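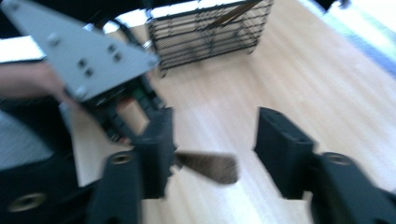 Figure 3. Gripper view labeled "transit" in the Salinas set. The fingers are open over a wooden floor, with a blurred object between them and a wire cage behind.

4.2 Sorting frames before training

The recordings in the Salinas set were made by a person carrying the Plundeck hand-held gripper through ordinary household rooms. The person doing the task also decides when a recording starts and stops, so a recording holds a good deal besides the task. The tool gets picked up, turned over, checked, and carried from one spot to another. In our first training runs we used every frame as it came. The policy, Odby, learned to copy these in-between motions along with the useful ones, and on the arm it would sometimes swing away from the table before it had done anything there.

We wanted to remove such stretches without asking a person to watch every recording. Cutting a fixed length from the start and end of each file was our first attempt. It threw away good grasps from short recordings and left long pauses in the middle of others. We then tried a threshold on gripper opening, on the idea that a gripper that never closes is doing nothing. This was also too crude. An open gripper on its way to an object is the part of the motion we most want to keep, and by opening width alone it looks the same as an open gripper being carried across the room.

Joltine, the filter we describe in this section, sorts frames into three classes. A frame is "work" if the gripper is approaching, holding, or releasing something as part of the task. It is "transit" if the tool is being moved, handled, or adjusted outside the task. It is "rest" if the tool is nearly still and no object is between the fingers. Only "work" frames go to the policy unchanged. "Transit" frames are dropped. "Rest" frames are thinned so that a long pause counts for about as much as a short one.

The filter takes two inputs. One is the motion signal from the tool, smoothed over a short window. The other is an image feature computed on the part of the view above and between the fingers. We mask out the fingers and the gripper body first. They take up a large share of every image and hardly change, and with them left in, the feature tended to call everything still. The mask is drawn once per tool by hand and does not need to be exact. It does need to be redrawn when the pads are changed, and we lost one batch of labels by forgetting this.

Motion alone separates much of the transit class. Fast turning of the tool is rare during a task, and when the signal is high for longer than the window we label the stretch without looking at the image at all. The harder cases are slow. A person setting the tool down and a person lowering it toward a cup give nearly the same motion signal, and here the image feature has to decide.

The class we expected to be easy was "rest," and it gave the most trouble.

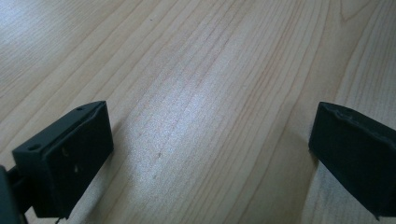

A plain surface gives the image feature very little to hold on to. Over wood, the grain provides some texture, but where light reflects off the table the lines become faint and the feature follows the glare instead. Glare shifts when the camera shifts by a small amount, and the early version of the filter read this as the surface moving quickly beneath the tool. Frames with the gripper open over bare wood were then split into many short pieces, some called rest and some called transit, with no pattern a person could see.

We made two changes. First, the feature is computed on patches, and a patch whose brightness is close to the upper limit of the sensor is left out. If too few patches remain, the filter falls back on the motion signal. Second, a change of label has to last for 12 frames before it is accepted. Anything shorter takes the label of the stretch before it. The second change did more than the first. It also has a cost, in that a very quick tap or push can be swallowed by the stretch around it. Our tasks contain few of these, and we did not try to recover them.

Shadows were a smaller problem of the same kind. The fingers cast soft shadows on nearby surfaces, and a shadow that slides across a table looks to the feature like a thing entering the gap. We widened the mask a little along the inner face of each finger. This takes away some of the useful view when an object is thin and lies close to one pad, and we kept the widening as small as we could.

To set the thresholds we needed labels made by a person. Baltazar Medrano labeled around 4000 frames drawn from recordings that were kept out of training. He saw each frame together with its neighbors, played back as a short clip. We had tried single frames before that and gave up on them. A still image of open fingers over a table can belong to any of the three classes, and a blurred one shows that something moved during the exposure but does not say whether it was part of the task. Blur is for this reason not used as a cue by itself anywhere in Joltine, and a blurred frame inside a work stretch stays in.

Medrano was also allowed to mark a clip as unclear. Unclear clips were left out when the thresholds were set, but we looked at them afterward. Most came from the moments just before a task began, when the tool was already over the table and it could not be said whether the person had started. The filter usually calls these frames work. We left that as it is, given that an approach with a slow beginning does Odby no harm that we could measure, while an approach with its beginning cut off makes the arm hesitate.

The same thresholds were used for every room. We did test setting them room by room, and agreement with the hand labels rose a little in rooms with strong window light and fell in the others. The per-room version also needed new labels each time the tool was taken somewhere new, and we dropped it. All results in the next section use the shared thresholds, with the mask for the current pads, and with rest stretches thinned before the recordings are split into training windows.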